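Home from robotics club, fingers sore from squeezing. We're trying to get 1,000 clips done before the Evton showcase in October, and I signed up for the pencil case station because I thought it'd be the easy one. Ha! My first 8 tries all felt clumsy, and I kept coming at the table way too fast.

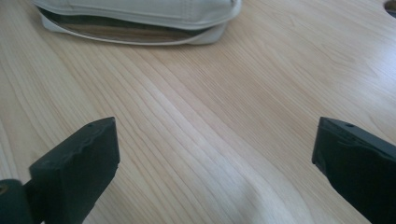
Gripper open, white cloth thing up ahead.

After snack break I slowed down and it got a lot more fun. Pens are slippery little things, but I like the chunky stuff - you can grab it low and it feels solid. I'm weirdly proud of my highlighter grip.
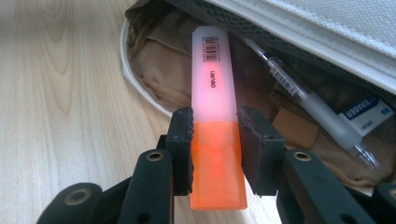

Farías says we should forget 1,000 and go for 2,000, and that half of mine should be redone with the left hand anyway. Ugh. I said maybe, if the Skundberg kids take the cups. I've got 6 more to label tonight and my math homework is still in my bag - so, bed late again.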